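Flurnum review: a panel show in a box

I've watched way too many comedy panel shows in my life. The kind with two desks, a host with a stack of cards, buzzers that make rude noises, and points that don't seem to add up. So when Harkness put out Flurnum, which promises to let you run one in your own living room, I had it ordered before I'd finished my coffee.

You get 4 wireless buzzers, a scoreboard that stands up by itself, a fat little host's book and 500 cards split into rounds. There's also a bell, which the rules never mention. I've been ringing it whenever I feel like it and I think the game is better for it.

Setup is quick. Batteries in, hold down the host button, press each buzzer once and they light up in their own color. We were playing in the time it takes to get a pan of water going, with a bowl of chips on one side and the scoreboard on the other.
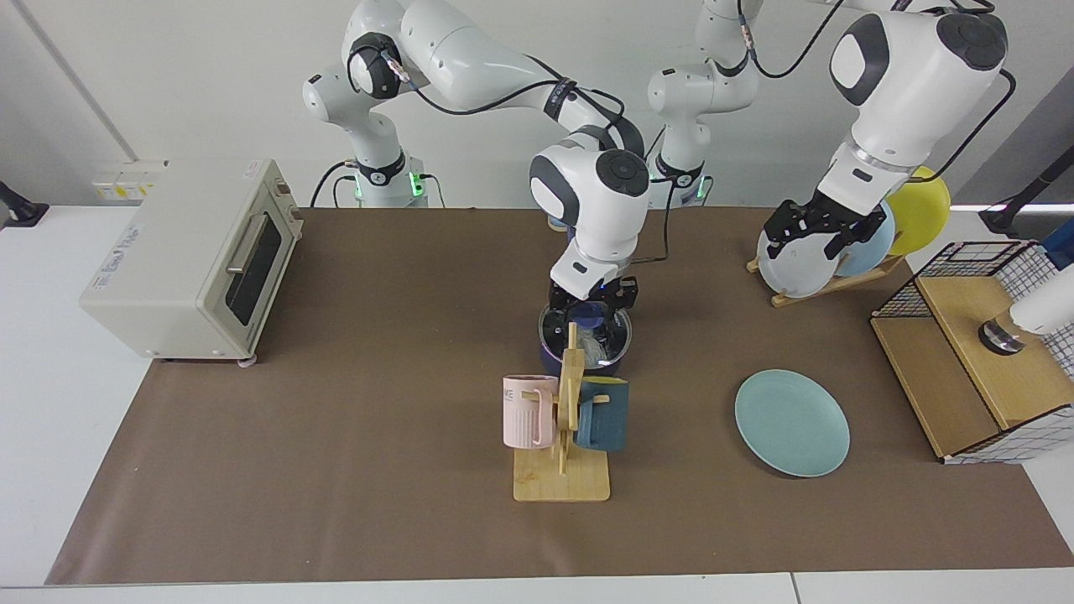

The navy pot with its glass lid.

Now, the buzzers. They're great! Big, squashy, a bit louder than you'd like after ten at night. Each one comes with a honk, a moo, a doorbell and something I can only describe as a disappointed trombone, and you can record your own sounds too. Recording is fiddly (you hold two buttons and shout at the bottom of the thing) and the quality is like a voicemail from 1998, but a table full of grown adults recording their own buzzer noises is a pretty good party all by itself. We lost half an hour to that and I have no regrets.

The cards are where it gets patchy. My favorite round is Wrong Answers Please, where the host reads a straight question and you get points for the worst believable answer. It works with shy people, it works with loud people, and it worked with my mother, who won. The movie pitch round is nearly as good: you draw a title and a star type ("washed-up magician," "angry baker") and have thirty seconds to sell it. The news headline round I could do without. The headlines are made up and they're all a bit the same, somebody's llama has gotten out again, and after 3 games we took those cards out of the box and haven't missed them.

The host's book deserves a mention. It's full of opening lines, insults for each team and filler for when the buzzers drop out, and I'd say a third of them are funny as written. The rest get funny when someone reads them badly. If your group has one person who loves the sound of their own voice, hand it over and sit back. If your group doesn't have that person, well, it's probably going to have to be you, and the game does sag when the host isn't into it. The rules say to swap hosts every two rounds. We tried it and went right back to one host for the night, it just flows better.

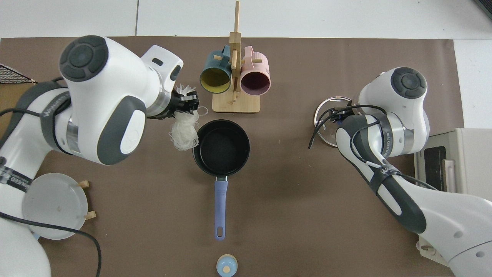 One reader who saw my first impressions back in June wrote in to say the host problem is the whole reason their family went back to Arka, where the app reads the questions and keeps score, and that they'd never go without it again. Fair enough. I've played Arka plenty and it's smoother, no argument. It's also everyone staring at their phones, and the voice has exactly one joke setting. I'd still take a bad human host over a good robotic one, but if you play with kids who fight over the scoring, I get it.

About that scoring. You add points with a little wheel on the back of the scoreboard, and the wheel is stiff on one side and much too loose on the other. One bump of the table and the blue team is suddenly on 70. On a TV show that would get a laugh. At my place it got a laugh the first time and a very long discussion the second time. I've ended up putting the scoreboard on a shelf, where it can't be leaned on.

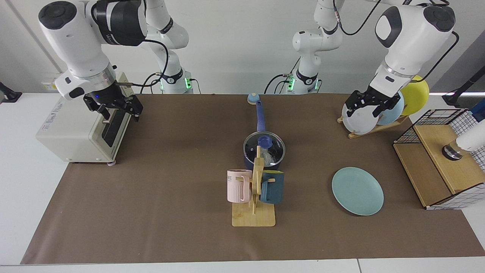

Battery life has been fine, I'm still on the first set. Storage isn't so fine. The tray inside the box was clearly designed before anyone decided on the size of the buzzers, so the lid sits up by half an inch unless you put them in upside down, and upside down they go off. Mine mooed all the way home on the bus from Chrysikopoulos, the games cafe where we took it for an evening. They've since put a copy on their own shelf, and people were asking for it by the second week, so it isn't only me.

How many players? The box says 4 and up. With 4 it's a bit thin, two teams of two and somebody always has to double up as host. Six or seven is where it sings. Past that, people at the far end start having their own conversation.

I'd love an expansion with a proper music round, and maybe a replacement for those llamas. Harkness says nothing about one on the box or in the book.

Good: the buzzers, the wrong answers round, the movie pitches, the bell.
Not so good: the score wheel, the headline cards, that tray.

4 out of 5 from me, and I'm hosting again next month. I've already recorded my dog for the green buzzer.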